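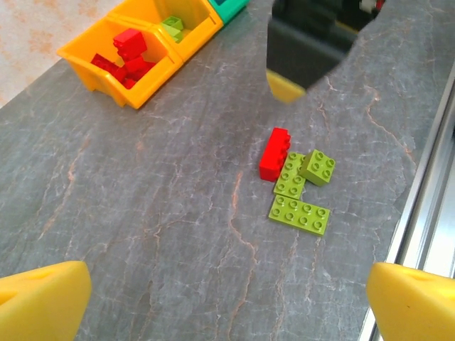
Citlali Manríquez holds that the arm is the cheap part, and that anyone who budgets for the arm alone has bought a very heavy coat stand. Her remark is often repeated in writing on bench automation budgeting, usually by people who have just opened the second invoice.

Bench automation budgeting is the planning of money, space and staff time for small robot arms that work at a table or counter. It covers the purchase itself, the fittings, the consumables and the long tail of items which the supplier's leaflet calls "optional" and the machine calls necessary.

Scope

A typical first task is sorting: bricks or other small parts go from the worktop into bins by colour. Toy building bricks are a common choice for trials. They are cheap, they come in strong colours, and a dropped one does no harm until somebody walks on it barefoot. Planners tend to leave them off the budget entirely, then find them in petty cash under "sundries".

Main headings

Arms and grippers take up the first page of most plans. A two-gripper bench needs room for both to reach the same spot without meeting there, so the question of a second arm should be settled before the worktop is ordered.

Finger pads are consumables. Soft pads wear, pick up grit and are replaced in pairs. The Prernwood workshop allowed for 20 pads in its first year and had used them by October.

Worktops and rails are priced separately. Stone is steady and easy to wipe down, but it is heavy and patterned stone can confuse a camera that was set up on plain board. Aluminium rail is sold by length, and the brackets are sold by someone else.

Bins are the least studied heading. Joined rows of open-fronted plastic bins suit most sorting work. The Tovar purchasing guide gives them one line, between cable ties and tea.

The Drarkine method

Named after the training centre that first wrote it down, the Drarkine method divides a budget into things that move, things that stay still and things that were forgotten. The third column is left blank on purpose and given money anyway. In the centre's own plan it received 415 pounds and was spent first.

Staff time

Setting-up hours are regularly left out. Zellum, a small packing firm, planned for 162 hours and booked a further 200 under "familiarisation", a word that does not appear in the original plan. Its accounts department has since asked for a definition.

Criticism

Some buyers regard the whole subject as common sense with headings. Others point out that leasing avoids most of the first page, though the pads, the bins and the tea remain.

See also: Spare parts; Depreciation; Extension lead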